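The email about the parking spaces went out at 4:40 in the afternoon, which is when Motholm sends anything it doesn't want answered.

I read it twice at my desk. Starting in the new year, the lot behind the building would be for directors and "client-facing leads." The rest of us could use the municipal garage on the other side of the river. There was a map attached, with a dotted line showing the walk.

I had parked behind that building for seven years. I had a bad hip, and I had a letter about the hip in my personnel file, because I had put it there myself the winter they moved us up to the third floor.

"Did you see it?" the woman across from me asked. She did payables. I did receivables. We had shared a printer since the merger and had never eaten a meal together.

"I saw it."

"Are you going to say something?"

"Why would I say something?"

"You have the letter."

I told her I would think about it and went back to the Zakotar account. Zakotar owed us for 29 invoices, all of them in dispute over the same freight charge, and I had been promised by three different people that the matter would be settled by August. August had come and gone. I kept a folder of the promises. It was a habit I'd picked up from my mother, who saved every letter the phone company ever sent her and won two arguments in her life, both with the phone company.

The director of finance came by before I left. He was thirty-four and had been in the job since spring. He sat on the edge of the filing cabinet, the way he did when he wanted to seem like he was passing through.

"Big favor," he said. "I need the Zakotar balance off the books by year-end."

"They haven't paid it."

"I know they haven't paid it. I'm saying it needs to look different."

"Different how?"

He picked up my stapler and put it back down. "Move it to Ferkisdale. Suspense account, whatever you call it. We'll reverse it in January."

Ferkisdale was the branch we had closed. It still had a ledger, because closing a ledger took four signatures and one of the four had retired to Florida. Things got parked there. A lunch for visitors, a damaged pallet, once a rented tent. Nothing in it was ever bigger than 1,000 dollars, and the auditors had stopped opening it.

"I'd need that in writing," I said.

He laughed. Then he saw that I was still looking at him.

"It's a journal entry," he said. "You do forty of them a day."

"And I have something in writing for all of them."

He stood up. He said he'd always thought of me as a team player. He said it kindly enough, and then he asked, in the same voice, whether I'd gotten the email about the parking.

I drove home with the radio off.

My apartment was over a restaurant called Hầu, and by that hour the stairwell smelled of broth and fried shallots. I ate standing up. Then I sat on the bed with the laptop and opened the employee portal to look for the policy on journal entries, the real one, with the section numbers. The portal wouldn't let you go straight to anything. It made you pass through the company news first, and I scrolled down it past the holiday hours and the new slogan and the posts from the other sites.

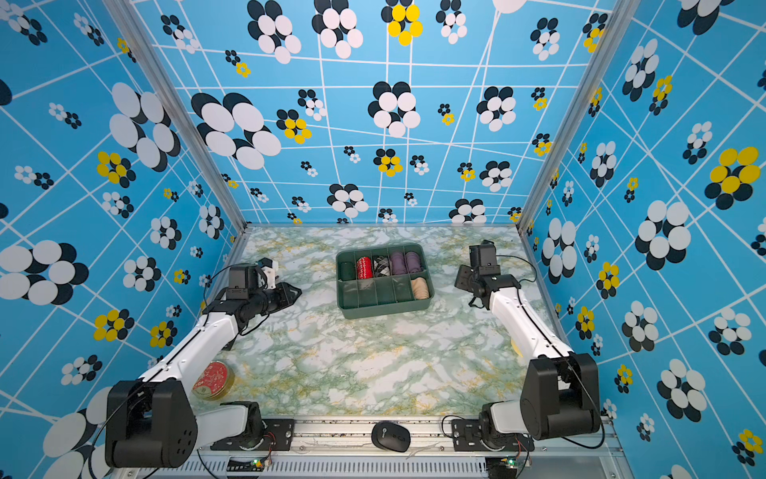
*The blue walls with the flower print.*

I kept going. Under the news was a link to the handbook, and under the handbook was a link to the finance manual, last revised before the director was hired. It ran to 454 pages. The part I wanted was near the end. Any entry to a dormant ledger required a written request, a reason and the name of the person asking. An employee who was asked to post without these was to decline and inform the controller. It didn't say "may inform." I read it out loud to check.

I printed the page on the little machine I used for tax forms. The ink was low and the type came out gray, but you could read it.

For a while I thought about the hip. I thought about what the walk from the river would be like in February, with the bridge iced over and the wind coming straight up the water. I am fifty-eight. The number of places looking for a fifty-eight-year-old receivables clerk is not large, and I had looked, the year of the merger. I'd had one interview. The man had asked me where I saw myself in ten years and then looked embarrassed for both of us.

It would have taken me two minutes to post the entry. I knew the account numbers by heart.

I went to bed and didn't sleep much.

In the morning the lot was half empty, with most of the directors already off skiing. I parked in my usual spot. There was one more day that I was allowed to, and I took my time getting out of the car.

He was waiting at my desk with a coffee for me. It had cream in it. I take it black, but he had no reason to know that.

"So," he said. "Are we good on Ferkisdale?"

I handed him the gray page. I'd underlined the sentence about the written request, and I had clipped a blank form behind it with the account numbers already filled in, so that all he had to add was a reason and his name.

"If you sign that, I'll post it right now," I said.

He read it standing. The woman from payables had stopped typing. You could hear the heat come on in the vents.

"You're making this into something," he said.

"It's one line for the reason. You can write small."

"Do you understand what happens to the bonus pool if that balance stays where it is?"

"I'm not in the bonus pool."

I don't believe he had known that. He looked down at the form again, and for a second he looked like a kid who'd been sent to the store for the wrong thing. I almost felt sorry for him. Then he folded the page in half, policy and form together, and put it in his jacket.

"I'll take care of it," he said.

"I made a copy."

He walked back to his office and shut the door. The coffee was still on my desk. I drank some of it.

The woman from payables got up, went to the printer, and came back with nothing in her hands. She stopped next to my chair.

"He asked me first," she said. "Monday of last month's close, he asked me for a different one."

"Did you do it?"

She didn't answer. She was looking at the photograph of my sister's dog.

"How much?" I asked.

"I don't want to say here."

"Did he give you anything in writing?"

"He sat on the filing cabinet," she said.

I opened my bottom drawer and took out the Zakotar folder. Behind it was an empty one. I wrote the date on the tab, 31 December 2021, and I couldn't think what else to put, so I left it at that. I gave it to her.

"Write down what he said. Just what he said and where he was sitting. Don't put in what you think about it."

"And then what?"

"Then we go see the controller."

"She's on vacation."

"She has a phone."

She stood holding the folder against her sweater. Down the hall the director's door was still shut, and his light was on. Somebody on the other side of the floor was taking down the paper snowflakes and dropping them in a box.

"I've got two kids in college," she said.

"I know you do."

"You don't have anybody."

"No," I said. "I've got the hip."

She sat down at her desk. It was a long time before I heard the pen. She wrote a little, stopped, and wrote some more, and when the phone rang she let it ring – it was Zakotar's line, I could see it on my own set – so I picked it up and told them that the balance stood, all 29 invoices, and that I'd be glad to send copies.

They asked who they were speaking to. I spelled it for them.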